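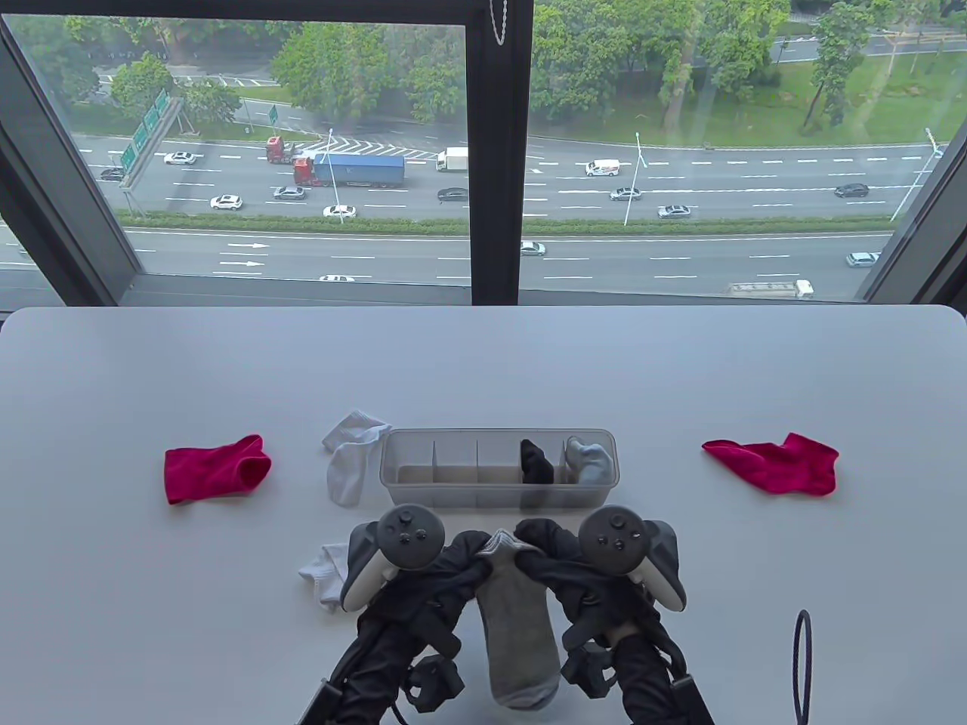
Can a machine sort the socks yet?
Burnent Home Forum > Automation

slowspindle
I want to ask a simple question and I hope for serious answers. My sister runs a small laundry in Bunnag, and in July she was offered a folding machine, the Patamum. The seller says it does towels, shirts and "small items". I asked if small items means socks. He said that socks are planned.
So, is there any machine today which can take mixed socks from a table and put them into a divided tray? I do not mean a pile of 300. I would be happy with one family.

kettle_and_rail
No. A sock has no fixed shape. It is flat, or bent in the middle, or the cuff is standing up, and for a camera these are all different objects. Two grays next to each other are enough to make trouble.

tolv77
I disagree with "no". Picking up one sock with two grippers is possible now, and I have seen it done well. If you pinch it at the cuff, it hangs straight and you can see what you have. The slow part is putting it down in a narrow compartment so that it does not stick up over the rim.

kettle_and_rail
Possible with a person holding the grippers, yes. That is a person sorting socks with worse fingers.

tolv77
But this is how the machine learns the work. Look at the table: red, gray and white socks, some lying flat and some crumpled, and a clear tray with five compartments.
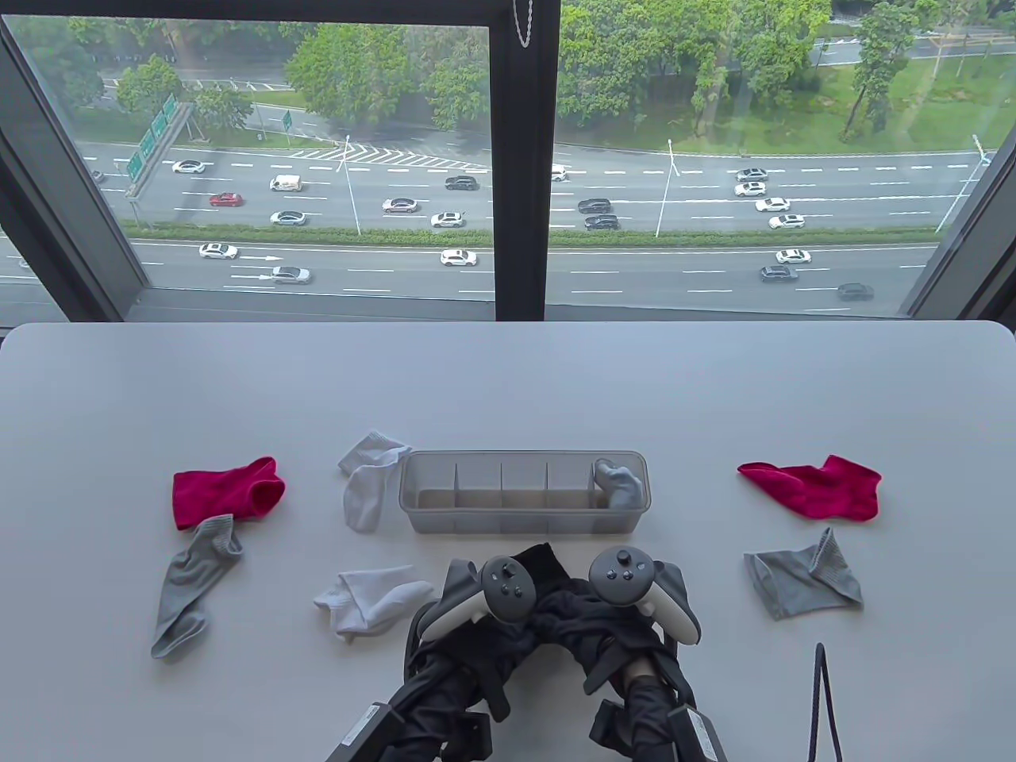
For me it is a fair test, and not an easy one. The red ones I would give to a machine tomorrow. With the white ones I would wait, the folded heel can hide half of the sock. Last year I tried a cheap arm at home and it needed 38 minutes for one basket. It was terrible, but it finished.

hemline_b
I work at Trukumlow, in the packing hall. We have machines for boxes and they are very good. Everything soft is still done by hand. Our manager asks every year and every year the answer is the same - wait.

slowspindle
Thank you all. tolv77, were the socks in your 38 minutes also in pairs, or only in the tray?

tolv77
Only in the tray. I made the pairs myself.

kettle_and_rail
Well, then.

slowspindle
The seller wants 2000 for the machine, without the sock part. I think I will tell her to take it for the towels only, if he lets her try it first. Does somebody here own a Patamum?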